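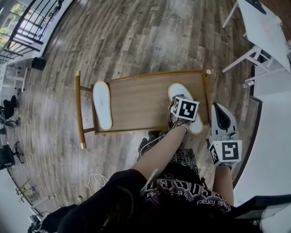

Fig. 3. White insoles on a wooden top with a gold-coloured rim.

3. Airing and refitting your Clillau insoles

Do give your insoles a good rest now and then, as they'll last you ever so much longer (and your shoes will thank you too!).

1. Undo the laces fully and ease each insole out, heel first.
2. Wipe both sides with a damp cloth and a drop of mild soap.
3. Leave them flat overnight, somewhere with a bit of a breeze.
4. Slide them back in, toe first, and press the heel down.

Note: a little curling at the toe is quite usual.

Caution: keep away from radiators and tumble dryers.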